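4. Setting Up the Bench Stand and Tray

4.1 General

The bench stand keeps small parts and cables off the work surface while a hand-held module is being fitted. It consists of an oval tray with raised rims, a vertical pole, and a horizontal rack bar with pegs. Use the stand on a square work table with free access from the front. Read Section 3 (Unpacking) before starting.

Section 4 applies to the Olton stand in the tray version. For the clamp version, see Section 5.

4.2 Before You Start

1. Place the table on a level floor. On carpet, press down on each corner in turn and correct any rocking at the feet.
2. Wipe the table top with a dry cloth. Do not use wax or oil-based polish.
3. Check that all cables to be used at the table are unplugged.
4. Mark the table position at the corners and edges with short pieces of dark tape if the stand will be removed and put back between jobs.

Note: Replace tape that has started to lift. Loose tape catches on cables.

4.3 Placing the Tray

1. Set the tray near the middle of the table with its rounded ends pointing left and right.
2. Turn the tray so that the pole socket is at the back.
3. Leave enough free surface in front of the tray to rest both forearms.
4. Push lightly against the rim from each side. If the tray slides, clean the underside and try again.

4.4 Fitting the Pole and Rack Bar

1. Insert the pole into the socket and turn it clockwise until it stops.
2. Lower the rack bar onto the top of the pole with the pegs hanging down.
3. Align the bar with the back edge of the table.
4. Tighten the locking screw by hand. Do not use pliers.
5. Pull gently on the peg at each end of the bar. The bar must not rotate.

CAUTION: Maximum load on the rack bar is 558 g, spread evenly. A heavier load on one end can tip the stand.

4.5 Working With Cabled Parts

1. Hold one part in each hand, over the table and in front of the tray.
2. Let each cable run down on the outer side of the hand that holds the part. Cables must not cross in front of the tray.
3. Keep a free loop of cable between the part and the table edge. The bend radius must not be less than 20 mm.
4. Turn brackets and mounting plates to the required position before bringing the parts together.
5. Place loose screws and rings in the tray. Do not leave them on the table top.

CAUTION: Do not lift or carry a part by its cable. Do not touch the front face of a lens.

Note: If a cable pulls when the hand is raised, put the part down and free the cable before going on.

4.6 Checks and Care

Check the locking screw after the first 20 hours of use and at every cleaning after that. Replace the pole socket insert after 3,000 insertions, or sooner if the pole can be moved sideways by hand. Order inserts from Jinton, Tastenham, and quote the part code molded into the underside of the tray.

Section 4 revised 11 May 2018. Text: Nidia Muñoz. Checked: Yurii Prokopenko.

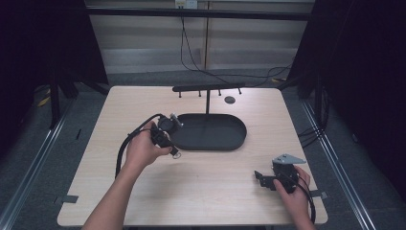
Fig. 4-1. Working position in front of the tray, one part in each hand (see 4.5).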